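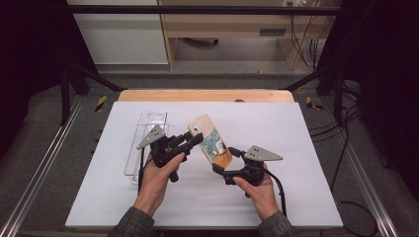 An Afternoon With the Grippers at Sopacua

Last updated: 19 April 2021

Print this page | E-mail this page

I have been meaning to write up the open day for a while now, and my sister keeps asking when she gets to read it, so I'm finally at the kitchen table with a pot of tea and my scribbled notes (which are mostly arrows). For anybody new to the blog, I spent a good part of March pestering my old coworker Rohani Oei to get me into the Sopacua workshop, and she came through!

I drove over in the rain and got lost, because the building is behind the tile warehouse and the sign is about as big as a cereal box. It is number 1133, if you ever need it. Go past the tile place, past the loading docks, and when you think you've gone too far, keep going. Severino Paredes met us at the door with name stickers and a tray of those little almond cookies, and I liked him right away. There were eight of us on the tour, including a retired machinist who asked much better questions than I did and a boy of maybe twelve who asked the best ones of all.

The first stop was a talk by Qistina Hidayat, and I'll admit I was nervous it would go over my head. It didn't. She explained that the robots they work with learn from people, and that the way you teach them is to do the job yourself, over and over, with the same kind of fingers the robot is going to have. So you don't pick up the phone with your own hand. You hold a black gripper in each hand, thumbs over the top, and you pick up the phone with those. Every little tilt and squeeze gets saved, and later on the robot studies it all. They call their set of lessons Rultovex, and she told us that one single task can take 1000 tries before they're happy with it. I have knitted sweaters with less patience than that.

Then came the part I'd driven all that way for. We stood by the black curtains and watched the work being done on a white board on top of the table, and the whole room got quiet the way a room does when somebody is threading a needle. The phone was held between the two grippers, just one finger of each pressing in on it, tipped on a slant a little above the board. I noticed the case before anything else – beige, with a blue and orange picture on it – and it made me laugh, because in a room full of black metal and cables it was such a cheerful, everyday thing. My niece has had a dozen cases like that.

What surprised me was how much the two hands had to agree with each other. If you've ever carried a couch down a staircase with someone, you know the feeling. Each gripper has a gray fin on top with tiny holes all over it, and I meant to ask what those were for and then got distracted by the cookies coming around again. If one of you knows, please leave me a comment. There was a long, clear plastic box standing on the board too, and the machinist and I had a whispered debate about whether a phone would fit better in it lengthwise or standing up. He said lengthwise. I said it depends on the phone.

Afterward they let us try it ourselves with a practice pair at a side bench, and oh my goodness. I went in feeling pretty sure of myself, what with all the years of needlework, and I dropped a sponge four times. The trouble is that your fingertips are used to telling you things, and all of a sudden they've gone silent and you have to do everything with your eyes. Rohani was better at it than I was and I'm not going to hear the end of that. The twelve-year-old stacked three sponges and took a bow.

Syafiqah Jugah, who does this for hours at a stretch, told me the secret is to relax your shoulders and breathe out as you close the grip. I tried it and got my sponge up on the next go – so thank you, Syafiqah! She also said her record is 243 good tries in one day, and that she went home and couldn't stand to pick up so much as a fork.

I asked Severino when they'd be doing another open day and he thought early fall, though he wouldn't promise. Wear comfortable shoes, and park on the left side of the lot, where the puddles are smaller. Rohani and I stopped for soup on the way home and I'll put the recipe up next, as soon as I work out what was in the broth.

Print this page | E-mail this page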